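Ticket: Label printer stops partway through a batch
Opened by: Kha Tiêu, shipping desk
Assigned to: Grażyna Stępień
Product: Kostier desktop label printer, driven from Stota
Priority: Normal (requested: Urgent)
Status: Closed

Kha Tiêu, 8:12 am
The label printer is stopping in the middle of the morning batch again. It prints happily, gets to label 66, and goes quiet. Light stays green. Stota says "Printing." It has been saying "Printing" for a while now and I've begun to doubt its sincerity. If I cancel and resend, it starts over from label 1, so I now own several copies of the first 66 addresses.

Grażyna Stępień, 8:40 am
Thanks for the report. Please try the following and let me know how far you get:
1. Power the printer off at the back, wait a minute, power it on.
2. Restart the Lirkgate print service on the shipping PC.
3. Send the batch again.

Kha Tiêu, 9:05 am
Did all three, in order, with feeling. Stopped at 66.

Grażyna Stępień, 9:11 am
Is it always 66, or was it 66 twice?

Kha Tiêu, 9:14 am
Always 66 this morning. Yesterday it was 19. I didn't open a ticket yesterday because a restart seemed to fix it, by which I mean I restarted it and then the truck left.

Grażyna Stępień, 9:30 am
OK. Can you check the roll? Some of the third-party rolls have a splice in them, and the gap sensor reads it as end of media.

Kha Tiêu, 9:48 am
Fresh roll, out of the shrink wrap. Stopped at 66. Put the old roll back, stopped at 66. I also cleaned the sensor with one of the wipes in the drawer marked PRINTER ONLY, which somebody has been using on a pair of glasses.

Internal note, Grażyna Stępień
Printer self-test runs clean. Memory at 85 percent after the stop, so there's a job sitting in there that it won't let go of. Updated the driver remotely. The update asked for a restart, took the restart, and asked for a restart.

Kha Tiêu, 10:26 am
New driver has a nicer icon. Stopped at 66.

Grażyna Stępień, 10:35 am
Let's take the network out of it. Plug the printer straight into the PC with a USB cable and print from Stota using the local queue.

Kha Tiêu, 10:58 am
It took a while to find the right kind of USB cable. We have a box of cables – it contains every connector ever made except that one, and a bike light. Borrowed one off the scanner. Printed over USB, stopped at 66. Scanner now doesn't work, but for reasons I understand.

Grażyna Stępień, 11:04 am
That's useful, thank you. Is anything heavy running on the same power strip or the same circuit? A dip in voltage can hang this model without switching it off. Heaters, kettles, microwaves, anything with an element. 

Kha Tiêu, 11:37 am
Own strip, own outlet. There was toast going at one point, so I suppose the toaster is a person of interest, but I ran the batch again later with no toast at all and got the same result.

Attachments (4)

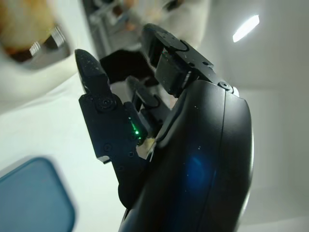
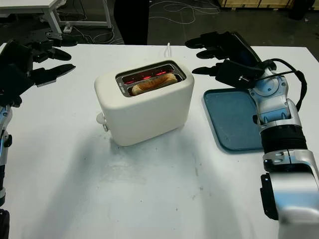
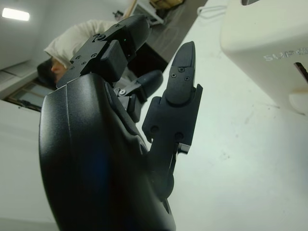
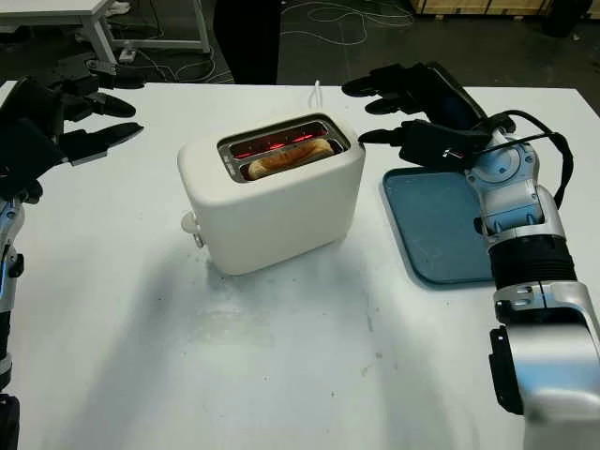
Grażyna Stępień, 11:52 am
Agreed, power isn't it. If it hangs in the same spot over the network and over USB, on two rolls and two drivers, then I'd like to see what's in the batch. Could you export it from Stota (File, Export, Raw) and tell me who label 67 is going to?

Kha Tiêu, 12:03 pm
Export attached. Label 67 is going to a customer called Skála. They order a lot. They were at position 20 in yesterday's batch. I can see where this is headed and I would like it noted that I cleaned the sensor for nothing.

Internal note, Grażyna Stępień
Reproduced on the test bench with a single label. Lirkgate passes the name through with the accent intact. The printer's code page is set to the old US one, hits the á, and sits there waiting for a second byte that is never going to come. No error raised. It would have waited until retirement. Tried the same label with my own surname on it and managed to hang it on the first line, so I have some sympathy for Skála.

Grażyna Stępień, 1:20 pm
Found it. The printer is on the wrong character set, most likely from the factory reset in July. To fix it:
1. In Lirkgate, open Devices, pick the printer, then Advanced.
2. Change Code page from 437 to UTF-8.
3. Tick "Apply to stored formats." Without this it goes back to the old setting the next time the printer sleeps.
4. Save, clear the queue, power cycle once.

Please don't edit the customer's name to get around it.

Kha Tiêu, 1:24 pm
I had already edited the customer's name to get around it. Changing it back.

Kha Tiêu, 1:51 pm
Full batch printed, Skála included, accent and all. Mine came out right on the test label as well, which this printer has never managed before. I'd assumed it was a matter of principle.

Grażyna Stępień, 1:55 pm
Good. I'll push the same setting to the other two Kostier units on the returns side before they meet a customer with an umlaut. Anything else before I close?

Kha Tiêu, 2:10 pm
One question. We have a box of 3,000 labels from the other supplier that I was told to stop using last month because they "made the printer hang." Are those fine?

Grażyna Stępień, 2:13 pm
Those are fine.

Kha Tiêu, 2:14 pm
They're in the dumpster. Please close the ticket. I'll open a separate one for the scanner.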